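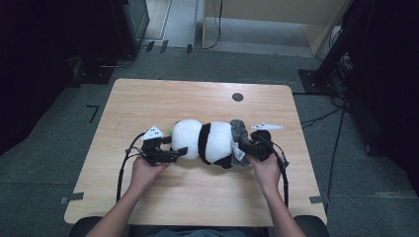 Stilterden toy library to move into former shoe store

STILTERDEN - The Stilterden Toy Library will leave the basement of the Brevari building and reopen in the former Vasić shoe store on the main street, the library said in a notice to members in April 2021.

The library lends toys, puzzles and board games to families for up to three weeks at a time. It has been in the basement for 33 years. The lease there ends this summer and the building's owner plans to use the space for storage.

Antigoni Chrysikopoulos, who runs the library, said the new location is smaller but has a street entrance and no stairs.

"Parents have been carrying strollers down those steps for as long as I have worked here," she said. "The store has a flat entrance and a parking lot in back. We lose a storage room, so we will have to be stricter about what we keep."

The collection stands at 1131 items. Large outdoor toys, including the plastic slides and the two sandboxes, will not make the move and will be offered to day care centers in town first. Anything left over will be sold to the public at the old location before it closes.

Soft toys will stay in the collection. The library stopped lending them last year and put them back on the shelves in March after changing how they are handled. Each one is now washed when it is returned and set aside for 5 days before it goes out again. Toys that cannot be machine washed are wiped down and kept back for the same length of time.

Chrysikopoulos said the stuffed animals are borrowed more than anything except train sets. Repairs are done in house. Split seams and missing eyes are the usual problems, and borrowers are asked to report damage instead of fixing it at home.

"We would like to do the sewing ourselves," she said. "Glue is hard to get out."

The former shoe store has been vacant for almost 3 years. Work on the interior includes new lighting, a sink and a small restroom. The old wall shelving will be kept - it was built for shoe boxes and fits most board games. The front window will be used to show new arrivals.

Annual membership fees will not change this year. Families who paid for the current year but did not borrow during the months the library was closed can ask to have their membership extended. Requests should be made at the desk or by phone.

Borrowing will stop for two weeks during the move. Items due in that period can be kept until the new location opens, and no late fees will be charged. The return bin outside the Brevari building will be taken away on the last day of lending there, and members should not leave toys on the steps after that.

The library is also looking for sturdy boxes with lids, which can be dropped off during regular hours. An opening date for the new location will be posted on the door at both addresses once the building inspection is finished.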